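Small Drawers, Big Opinions: A Visit With Maya Nasrallah

By Issa Majali

I had been in Maya Nasrallah's workroom maybe two minutes before she put me to work. "Hold this," she said, and handed me a coffee can full of screws (it weighed a ton). She repairs radios and small amplifiers under the name Lilura, and she was in the middle of changing how she stores every little part she owns. I'd come to ask about the repairs. We ended up talking about drawers for most of the afternoon, and I loved it!

Her old system was jars. "My uncle had jars, so I had jars," she told me. "And you know what you do with a jar? You dump it out on the table to find one washer, and then you scoop the whole mess back in." She did that until April, when she spent an evening looking for a fuse she had bought 6 of and never found a single one. She ordered more the next morning.

So now it's yellow organizers with clear drawers. 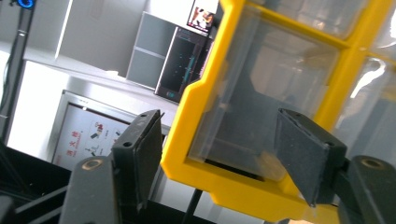 Yellow frame, clear drawer fronts, in Maya's workroom.

I asked why yellow, thinking there'd be some clever reason. "They had yellow," she said. She paid 38 dollars for hers at Sidum, a surplus place across town that she talks about the way other people talk about a favorite bakery. They had a gray one too, a bit cheaper, but the drawers stuck and she put it back.

What she does care about is seeing in. She won't buy a cabinet with solid fronts anymore, even a nice one. "I write labels and then I don't believe them," she said. "I wrote 'knobs' on a box once and it was full of picture hooks for years." She's still going to label these, with a paint pen, but only once she's lived with them for a while and things have stopped moving around.
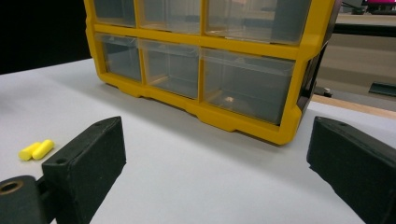 Page last changed: November 29, 2021

The different widths are the part she got most excited about. Narrow drawers are for fuses and tiny screws, anything you pick up with your fingertips. The wide ones will get knobs and the lengths of wire she can't bring herself to throw out. "People buy the kind where every drawer is the same size, and then the big stuff has no home," she said. "It ends up back in a jar!"

She hates filling a cabinet all at once, too. Her rule is that a part goes in a drawer the first time she needs it, and whatever is left in the jars after a year goes to a friend at Brosine, the repair club where she learned to solder. I said I could never wait that long. She looked at me and asked how many cables I had at home, and I changed the subject.

Before I left she showed me her notebook, 290 pages, with every repair written down in pencil. The oldest one is a kitchen radio belonging to a Mrs. Kalogeropoulos, who paid her in lemons. "I should really do an index," Maya said, flipping through it, and then she went off to find a ruler.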